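Moving a Shared Music Library Between Computers
Project report, Introduction to Computer Support
Nattawut Kamolrat
Thursday, November 8, 2018

1. Background

The student lounge at Brenemwood had an old desktop computer that played music at lunch. The library was managed with a program called Dillum and held 1763 tracks. The desktop was due to be replaced in February, and my project was to move the library to a laptop without losing the playlists or the play counts.

Dillum keeps its database apart from the audio files. If you copy only the music folder, the songs play but every playlist comes up empty. I found this out on my first try.

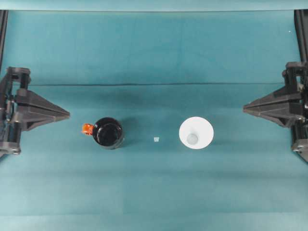 2. Method

I used an external drive formatted as exFAT so that both computers could write to it. The steps were:

Quit Dillum on the old computer and check that it isn't still running in the background.
Copy the whole Dillum folder, including the hidden database file, to the drive.
Install the same version on the laptop and open it once, then quit.
Replace the new empty folder with the copied one.
Open the program and point it to the new music location under Preferences.

The copy took roughly 12 minutes. I then ran Kuruc, a free checksum tool, on both folders to compare them. It flagged 8 files. All of them had accented letters in their names, and the old computer stored those letters differently. I renamed them by hand and ran the check again, and it came back clean.

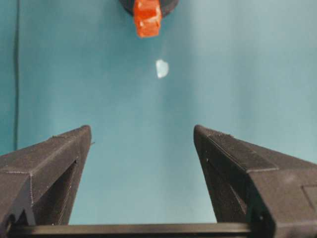

Charoen Khamphan wrote in the margin of my draft that the database should be backed up separately before the last step, as Dillum rewrites it the first time it opens in a new location. I added a second copy to the drive and repeated the move from the start.

3. Results

All of the playlists opened on the laptop and the play counts matched. Album art was missing for two albums - the pictures had been linked from the old desktop instead of saved in the files. I added them again with Juvell, a tag editor. 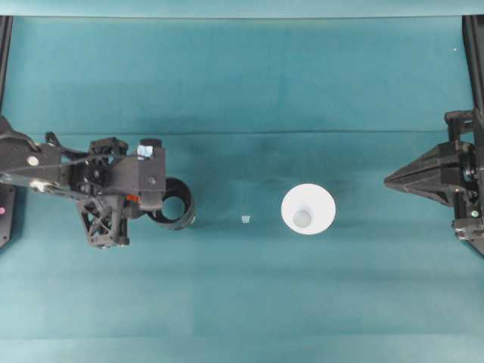
4. Problems and further work

The laptop's speakers are too quiet for the lounge at lunch, so it is plugged into the old amplifier with a headphone cable. There is some hum when the charger is connected. I tried a different outlet and the hum was the same. A USB sound adapter might fix it, but I didn't have one to test.

I would also like to set up an automatic weekly backup. Right now it has to be done by hand, and the instructions are taped inside the cupboard door beside the amplifier.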